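Student Projects / Robotics Software

Planning two-arm table tasks in simulation

Project report by Mathis Cordier, supervised by Régis Bouvier

1. Background

Our group was given the planning layer of Flurnier, the software stack the lab uses to run its simulated two-arm robot. A planner called Coste already existed, but it worked on one arm at a time. The second arm stayed parked until the first one had finished, so tasks took far longer than they needed to. My part was to make Coste plan for both arms together and to clean up how it reads the state of the table.

All of the work was done in simulation. The test room is called Wustetier and has one long wooden table with household items on it. The robot's torso stays at the near end and only the arms move.

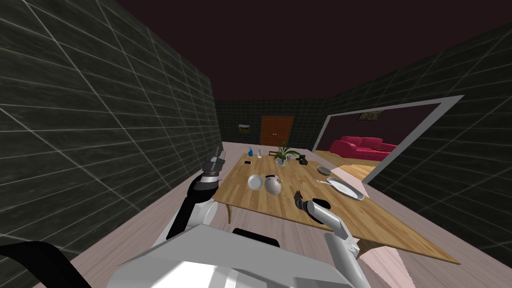 Coste gets object poses from the simulator and wraps each object in a simple collision shape. In the old version these shapes were loaded when the task started and never updated. If an arm nudged a bowl, the planner kept avoiding the place where the bowl used to be. I changed this so that the shapes are refreshed before every new plan. The refresh takes 38 milliseconds, mostly spent on the plant, whose leaves need more shapes than anything else on the table.

2. Planning for both arms

The first attempt treated the two arms as one large arm with all joints in a single search. It gave correct paths but often ran out of time. The second attempt, which I kept, plans the right arm first and then plans the left arm against the right arm's timed path. If the left arm finds nothing within 400 milliseconds, the order is swapped and both are planned again.

Swapping the order helped more than I expected. Most failures in the old logs came from the right forearm blocking the middle of the table – the left arm had no way around it, however long the search ran.

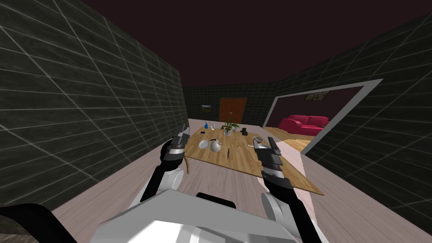 Thin objects were the other problem. A utensil lying flat has a collision shape only a few millimeters high, and the safety margin under the gripper was larger than that, so every grasp was rejected. I added a separate margin for the fingertips and left the old one in place for the palm and wrist.

3. Tests

I ran 200 tasks with the old planner and the same 200 with the new one. Object positions were changed between tasks and the same random seeds were used for both. The new planner failed on 5 tasks. Three of those were spout grasps on the teapot, where the collision shape is too coarse. I have not fixed this. 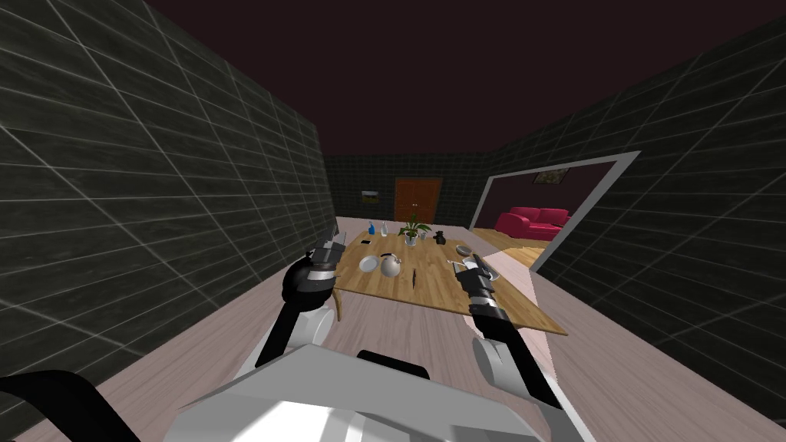 Fig. 3. Both grippers over the table in the Wustetier room.

4. Remaining work

The swap rule is simple and sometimes wastes a full planning cycle. A quick check of which arm has less free space could choose the order up front. Régis Bouvier also suggested logging the rejected grasps, which I started in March but did not finish. The branch is in the Boltance repository with the seeds and config files.

2 comments · 6 shares

Contact the lab | © Boltance Student Projects | Back to top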